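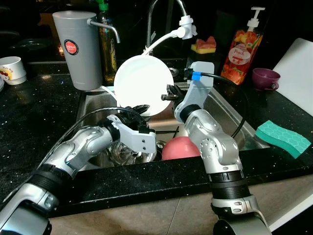 The sink, mid-wash. White plate up on its edge, pink bowl underneath, and the glass lying down on the job.

Welcome to the sink page! This is the corner of the kitchen I keep going on about, and you can skip straight to whichever bit you came for (Milagros, yours is the faucet). I've lived with this kitchen since last November and I still change my mind about it every few weeks. The sink, though, I would pick again tomorrow. It's plain stainless steel, it takes a beating, and I spend more of my life standing in front of it than I do on the couch.

The counter
Black granite with tiny white and silver flecks all through it. I wanted something pale at first and Raghavendra talked me out of it over a very long lunch, and I've thanked him since. The sparkle hides crumbs like you wouldn't believe. It does not hide dried water drops, so I keep an old cotton dish towel handy and give it a wipe when I remember. The slab cost me $900 and was the biggest single thing I bought for the room. I ate a lot of soup that winter.

The faucet
Okay Milagros, this one's for you. It's chrome with a tall gooseneck, and the height is the whole reason I bought it, I can get my big stockpot under there without tipping it sideways! The white thing on the end of the spout is a water filter. The first one I tried dripped all night and I very nearly gave up on the idea, but then I swapped the little rubber washer and we've been friends ever since. There's a white hose coming off it too, running down to the left behind the plate.

The pitcher
Over on the left of the counter is the tall gray filter pitcher with the round red label that says JAPAN. Yes, I have a filter on the faucet and a filter pitcher. Makis teases me about it every time he comes over, and then he drinks three glasses of water, so I don't take it too seriously. I love the shape of it, with that chrome spout curving out from the top.

The green-capped bottle
Peeking out from behind the pitcher. I have a weakness for glass bottles and I move them all over the kitchen depending on what I'm doing, so don't take this as its permanent address.

The plate
Round, white, nothing fancy. I like plain white for everyday because toast looks good on it and so does everything else. It caught so much light standing up like that, it's practically glowing.

The pink bowl
My favorite! It's the glossy pink one in the bottom of the sink, and it gets used for cereal, for beating eggs, for holding clementines, for everything. Ifigeneia wants one just like it and I've been no help at all, I can't remember where it came from. If you see one in a thrift store, grab it and write to me.

The glass and the thin black one
I wash glasses first, while the water's clean, or at least that's what my grandmother taught me and what I do on my good days. The skinny black utensil lying across behind the bowl goes last with the rest of the odds and ends.

I'm hoping to do the spice drawer next, once I've thrown out the paprika that's older than my car. If you want to know anything else about the counter or the faucet, leave me a note below and I'll answer when the dishes are done.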